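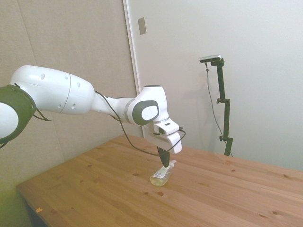 K. Dmytriv
Running coach, Ulley

Search this site Go

Last updated: November 29, 2018
Reading time: 5 minutes

How to train for your first winter obstacle run

Most beginners sign up for a winter obstacle run with enough fitness to cover the distance. What catches them out is the stopping and starting. You run, queue at a wall, climb it, and set off again with cold hands and a lower heart rate. Training for that is simple enough and needs no gym.

Start eight weeks out

Run three times a week. Two of the runs should be easy, on grass or a muddy path if you can find one. The third is a stop-start session:

1. Jog for ten minutes.
2. Run hard for two minutes.
3. Stop and do ten press-ups and ten squats.
4. Stand still for a minute.
5. Repeat from step 2, four times at first and six by week five.

Don't skip the standing still. It feels like a waste of time but it's the part most like the event.

Hands and arms

Hang from a bar twice a week. A park climbing frame will do. Begin with short hangs of ten seconds and build up to thirty. Once you can manage that, try moving from one bar to the next with your elbows slightly bent. If the skin on your palms starts to tear, stop and leave it a few days.

For walls, practise stepping up onto a sturdy bench with one foot and driving the other knee through. Swap legs each time – everyone has a weaker side.

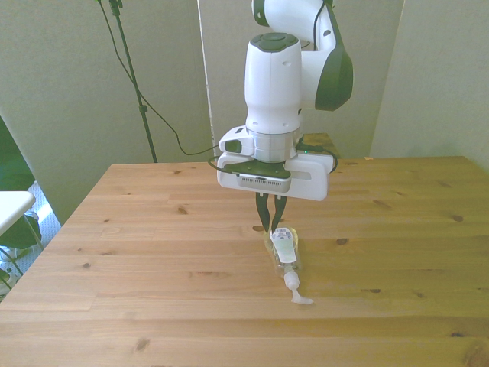

Carrying comes next. Fill a rucksack with some 5 kg of sand in a tied bag and walk up a hill with it on one shoulder, then come down with it on the other. Do this on one of your easy days, after the run.

What to wear

Leave cotton at home. A close-fitting synthetic top under a thin windproof layer is enough for most people once they're moving. Thin gloves with a rubber palm are useful on cargo nets, though many runners take them off for bars. Wear shoes with deep studs and lace them tightly with a double knot.

Try the full kit at least once in the rain. The Vumby winter course has a water crossing before the halfway point, and leggings that felt fine dry can sag badly afterwards.

The last week

Cut your running by half and do no hanging after the Tuesday-style hard session, wherever that falls in your week. Pack a towel, a warm hat, a full change of clothes and a bin bag for the muddy things. Put them in the car the night before.

On the day, warm up later than you think you should, and keep your coat on until your wave is called. Entries for the June course at Prasine open in the new year.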